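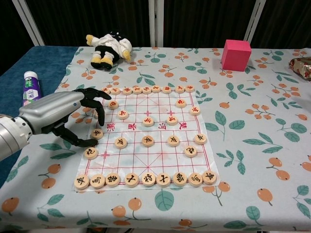
Xiangqi board on the orange-print tablecloth

Those fake virus pop-ups in the corner of your screen
Speaker notes, Skutanbridge evening talk, March

Before I start: check the mic, turn my own phone off this time, put the handout by the door. Laptop on the Wi-Fi before people sit down, the Stadton talk lost a good chunk of time to that.

Opening

Ask for hands: who has had a box slide in at the bottom right of the screen saying the computer is infected? Wait. Most hands usually go up slowly, people look at each other first. Then ask who was a bit scared by it. Put my own hand up.

Tell the story of my aunt's laptop. She rang me because it "wouldn't stop dinging." I opened the notification history and there were 944 of them. Some said her antivirus had expired, some said she'd won a phone, a couple were in a language neither of us could read. She had already run a full scan twice and it found nothing, so she figured the scan was broken. (Pause here, let them laugh if they want to.)

The scan was fine. There was no virus on that machine. What she had was a website with permission to send her messages, and it was using that permission all day long.

How it gets in

Keep this part slow. You land on a page, usually while looking for something ordinary – a recipe, a manual, a football stream. The page says "Click Allow to prove you are human" or "Click Allow to play the video." Up near the address bar there's a small box from your browser asking if this site may show notifications. You click Allow, because you were told to, and the video may or may not play.

From then on the site can send little boxes to your desktop even when you've moved on and forgotten all about it. They look like they come from Windows or from your antivirus. Point at the site name in the small gray print on slide 6 and leave it up for a bit, people in the back need time to find it. That tiny line is the giveaway. Real warnings from your security program don't have a strange web address underneath.

If someone asks whether the boxes themselves are dangerous: a box on its own is mostly a nuisance. Clicking it is the trouble. It can take you to a fake scan page, a download you don't want, or a phone number with a very friendly scammer on the end of it.

Turning it off, live demo

Open the browser on the demo laptop (the old Ortner, it's slow, talk while it loads). Go to Settings, then Privacy, then Site settings, then Notifications. The words differ a little from browser to browser, so tell people they can just type "notifications" in the search box at the top of Settings.

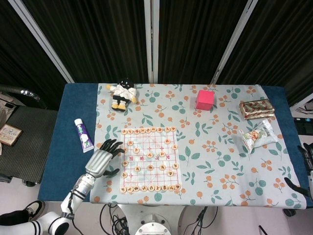
Once the list is up, read a few of the entries out loud. I set the demo laptop up with 11 sites on the allowed list, a mix of good and bad, and I like to let the room vote on each one. Calendar? Keep. The webmail? Keep, if you want it. Anything that looks like a cat walked over the keyboard? Remove or block. If they get stuck on one, block it and move on. You can always let it back in later and nothing breaks.

Then scroll to the main switch and choose the setting that stops sites from asking at all. I've had that on for years and I haven't missed a thing.

Mention phones. Same story on Android, the list is in the browser app's settings. Don't do it live, the cable never works.

If the boxes keep coming

Three possibilities and I only want to spend a minute on this. There may be a second browser on the computer with its own list. There may be an extension putting the permission back, so look through the extensions and remove whatever you don't recognize. Or there really is unwanted software in the installed programs list, and then yes, run the scan you already have. Please don't go buy the cleaner that the pop-up was advertising!

Say the bit about money here. If anyone has already called a number or paid, call the bank first using the number on the card, then change the email password from a different device. Say it gently. At the Trondley talk a lady came up afterward and she'd been too embarrassed to tell her kids.

Questions I usually get

Can they see my files through a notification? No, the permission is only for sending messages.

Does clearing my history fix it? Usually not, the permission is kept with the site settings.

Should I click the little x on the box? The safer way is to leave the box alone, go into Settings and block the site there.

Is a Mac safe from this? It happens on Macs too, since it's the browser doing it.

Finish around 8, leave the demo laptop running with the list open for anyone who wants to try it. Handouts again. Collect the extension cord!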